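Brarkisia Chart Archive

Weekly album and singles chart positions for a small group of independent labels, compiled from printed chart sheets and shop returns. This README covers what is in the archive, how it was put together and what to watch for when you use it.

What this is

The archive holds the weekly charts published by Brundudar, a regional music paper that ran an independent chart alongside its gig listings. The paper printed an album chart and a singles chart in every issue. When it stopped printing, the only complete run of the sheets was in the back office of the Imhof record shop, which had been one of the reporting stores. The sheets were lent to us, typed up and checked, and then returned.

There are 209 weekly charts in the current release. Of these, 201 are complete, and the rest have at least one position missing where the sheet was torn or the ink had faded too far to read. Missing positions are left blank. We have not guessed at them from the weeks on either side.

Files

albums.csv — one row per album per week
singles.csv — one row per single per week
artists.csv — one row per artist, with the spelling we settled on
labels.csv — one row per label, with the home town where we know it
notes.txt — free text notes on odd weeks, in chart order

All files are plain text in UTF-8, with commas between fields and double quotes around any field that contains a comma. The first row of each CSV file is the header.

Fields in albums.csv and singles.csv

week_id: a running number starting at 1. Use this to sort. The paper's own issue numbers skip in two places and repeat once, so they are no good for sorting.
issue: the issue number as printed.
position: the chart position that week.
last_week: the position the week before, as printed. NEW means a new entry and RE means a re-entry.
weeks_on: weeks on chart, as printed.
artist_id: matches artists.csv.
title: the title as printed, with obvious typing errors fixed.
label_id: matches labels.csv.
flag: blank, or a letter explained in the next section.
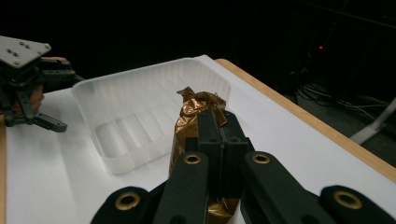
Flags

A — the artist name on the sheet was different from the one in artists.csv by more than a letter or two.
M — the row was partly unreadable and one or more fields are blank.
T — two releases were printed at the same position. Both are kept, and the next position is skipped, as on the sheet.
W — the printed weeks_on figure does not match our own count. The printed figure is kept.

A row can carry more than one flag, in which case the letters are run together with no space. There are 173 flagged rows across the two chart files. Most of them are W, and most of the W rows come from one stretch where the paper seems to have reset its counter after the Christmas break.

How the chart was made

Shops reported their sales by phone, and later by fax, to the Brundudar office. At its largest the panel had 19 shops. Each shop gave a ranked list with no sales figures. The office gave points for each rank, added them up and printed the result. We have the points table for the last version of the chart but not for the earlier ones, so please don't try to turn positions into sales. A number one in a quiet week may have sold very few copies.

The paper changed its rules twice that we know of. In the first change, EPs were moved from the album chart to the singles chart. A few EPs show up on both sides of the change, and you will see them leave one file and enter the other with NEW beside them. In the second, the paper began to count cassette and vinyl copies of the same album together. Before that they were ranked separately, and you may find the same title twice in one week. Those rows are correct as they stand.

Typing and checking

Every sheet was typed twice, at different times, and the two versions were compared by script. Where they disagreed we went back to the sheet. After that, a second script checked that each last_week value agreed with the position in the previous chart. Plenty did not. If the sheet clearly said what we had typed, we left it alone and wrote a line in notes.txt.

Artist names were the slowest part. Several bands changed their spelling, or were spelled three ways in the same month. We took the spelling on the record sleeve where we could find a copy, and the most common printed spelling where we couldn't.

Known problems

The label field is weak for self-released records. The paper used "own label", "private" and a dash for the same thing, and sometimes used the name of the studio. We have grouped the first three under one label_id but left the studio names as they are.

Clurden appears in labels.csv as a single label. It may have been two, a folk label and a later dance label that took over the name and the post box. If you have catalogues from either, we would like to see them.

There is no genre field and there are no plans to add one.

Use and credit

You are free to use the files for research, radio, writing or your own interest. Please credit the Brarkisia Chart Archive and give the release number. The original chart sheets are not included, and we can't supply scans.

Corrections

Send the week_id, the position and what you think the row should say. A photo of a sleeve or a clipping helps. Fixes are gathered up and put out together each May, and the changes are listed at the end of notes.txt.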